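Ovberg opens parts sorting room at Clolbridge site

February 10, 2018

Ovberg has moved the sorting of mixed small parts at its Clolbridge site into a separate room on the ground floor. The room began taking stock in January. It receives pieces left over from repair work, returned kits and bins whose labels have been lost, and it sends them back to the shelves as counted stock.

Until the end of last year, the work was done at the packing benches between orders. Boxes of unsorted parts were kept under the benches and opened when time allowed. A stock check found 3,018 loose pieces in storage with no bin number, of which 2,905 have now been matched to an entry in the parts list. The rest are on hold until drawings can be found or the pieces are scrapped.

Parts are tipped out in small lots on a wide table with a brown covering. Each lot is spread so that no piece lies on top of another. Pieces that belong together go into a blue plastic tray with raised rims, and the tray is then passed on for checking and bagging. The lots are mixed by nature. Molded plastic pieces, small colored caps and tabs, and black electrical components may all come out of the same box.
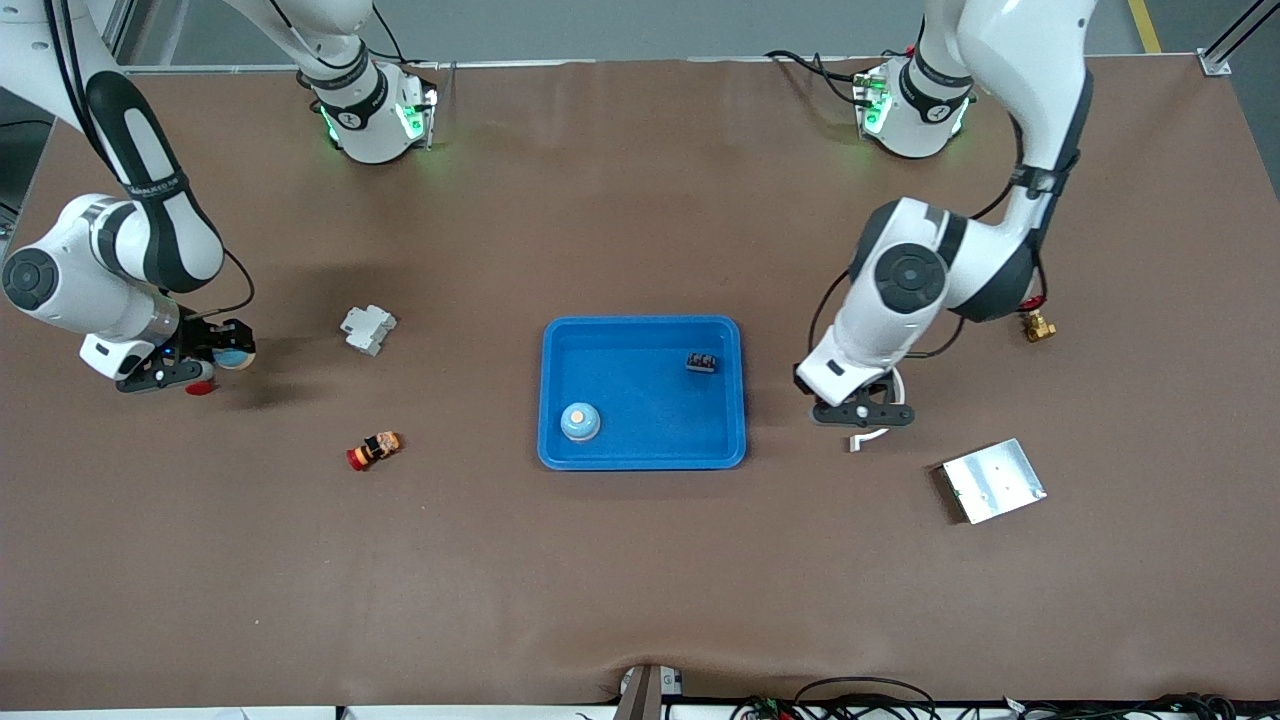 The tray was chosen after a trial of two types. A deeper bin held more, but small black components were hard to pick out at the bottom and were sometimes left behind when the bin was emptied. The shallow tray has a bright floor and sloping sides, so dark parts show up well against it. Curved pieces that do not lie flat are kept on the table until the end of the lot and bagged separately.

Bin numbers are issued by Grulline, the stock program already in use in the main warehouse. The parts list for the sorting room holds 524 entries, each with a short name, a material code and a unit weight. Bags are weighed before they are sealed, and the weight is compared with the count. A bag that does not agree is opened and counted again. Labels are printed on the spot and carry the bin number and the date of sealing.

Shelving for the room was supplied by Tzanetos and fitted in January. It has 70 bin positions along one wall, with the most used sizes at waist height. Lighting over the table was replaced at the same time. The old fittings cast a shadow along the front edge, where small parts tended to collect.

Repair staff at Clolbridge are asked to send loose parts to the room in closed boxes marked with the job number. Boxes without a job number will be accepted but placed at the end of the queue. Parts with oil or grease on them must be cleaned first. Batteries, glass and anything with a sharp edge should go through the existing returns desk.

The packing benches stay where they are. The space below them will be used for flat cartons.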